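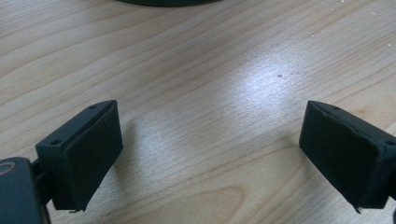
Impi says the starter is fine and I am the problem. Her note on yesterday's page reads, in full: you fed it at 6, you mixed at 11, what did you expect. Fair. I had expected bread.

27 April 2019, test kitchen, rye trials continued.

Flour is still the Rustico wholemeal rye, same sack as in March, folded over and clipped by someone who doesn't believe in clips. Batch size 1,000 g flour, 800 g water, salt as per the card on the wall. The card on the wall has a coffee ring over the salt figure. I used 18 and have now written 18 next to the ring, in pen.

Loaf A, fed late, mixed early. Rose politely for the first hour and then lost interest. Crumb like a damp paperback. Shadi ate two slices with pickled herring and said it was good, but he'd have said that about the herring on its own.

Loaf B, same dough, left in the tin until it reached the rim. Better. There's a gummy line along the bottom the thickness of a pencil, so either the oven floor is cool again or I cut it too soon. I cut it too soon. I also think the oven floor is cool.

Oven: the Poltance dial and the loose thermometer disagree by a margin I'd call personal. I've been believing the thermometer. Shadi believes the dial. Impi Nurmi believes neither and puts her hand in, and her loaves are the ones that get sold, so draw your own conclusions.

Tins: the long Fekete ones release cleanly if greased right into the corners. The short ones don't release at all. Loaf C came out in two instalments and is now crumbs, in the tub marked crumbs, for the next soaker. Nothing wasted except the afternoon.

Things to do before the next bake:
Feed the starter at 11 and leave it alone until it has visibly doubled. Put a rubber band round the jar.
Borrow a second thermometer from Rosent, and give back the first one.
Wrap loaf B in a cloth and don't cut it until tomorrow, what's left of it.
Ask Shadi Abu Hammour where the bench scraper went. He had it last. He says I had it last.

Added later: found the scraper. It was in my apron.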